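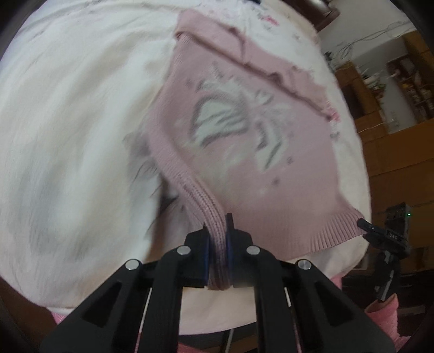 Abb. 1: Handgreifer mit blauen Innenbelägen am gerippten Rand eines rosa Strickteils, rechts daneben der zweite Greifer

3. Einrichtung und Pflege der Handgreifer

Für das Projekt Werance standen uns 2 baugleiche Handgreifer vom Typ Gruviretti zur Verfügung, einer für jede Hand. Beim ersten Zusammenbau haben wir die Gelenkschrauben viel zu fest angezogen. Der Greifer ließ sich zwar schließen, sprang aber nicht mehr von selbst auf. Wir haben dann jede Schraube handfest eingedreht und eine Vierteldrehung zurückgenommen – und plötzlich lief das Gestänge so leicht, dass wir minutenlang nur auf- und zugemacht haben!

Strick ist ein wunderbar gemeines Material. Ein Bündchen lässt sich gut fassen, federt aber zurück, und an einer glatten Fläche rutschen die Finger gern ab. Deshalb haben wir die Beläge von Bumano nach jedem Durchgang mit einer weichen Bürste gereinigt. Die feinen Querrillen setzen sich mit Fasern zu, am schnellsten bei flauschigen Stücken, und dann lässt der Halt spürbar nach. 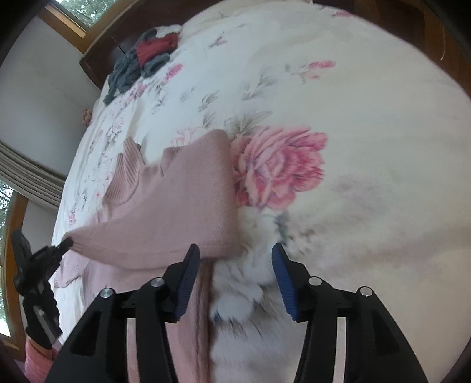
Zum Abwischen reicht ein leicht angefeuchtetes Tuch. Alkohol haben wir einmal probiert, danach löste sich am linken Finger eine Ecke des Belags und musste neu geklebt werden. Der Kleber braucht über Nacht, das sollte man einplanen (wir hatten es nicht eingeplant).

Über 9 Wochen kamen 608 Griffe zusammen, alle von Hand im Pflegeheft Sutherland abgehakt. Getauscht wurden in dieser Zeit 2 Beläge, beide am rechten Greifer. Das Spiel in den Gelenken prüfen wir inzwischen vor jedem Termin: Finger schließen, seitlich wackeln, beide Seiten vergleichen. Stehen die Spitzen nicht mehr auf gleicher Höhe, wird zuerst das innere Gelenk nachgestellt, dann das äußere. In umgekehrter Reihenfolge haben wir es auch versucht und durften jedes Mal von vorn anfangen.

Offen ist noch, ob eine gröbere Rillung bei dickem Strick besser hält. Die Probebeläge dafür sind bestellt und wir freuen uns schon riesig aufs Einkleben.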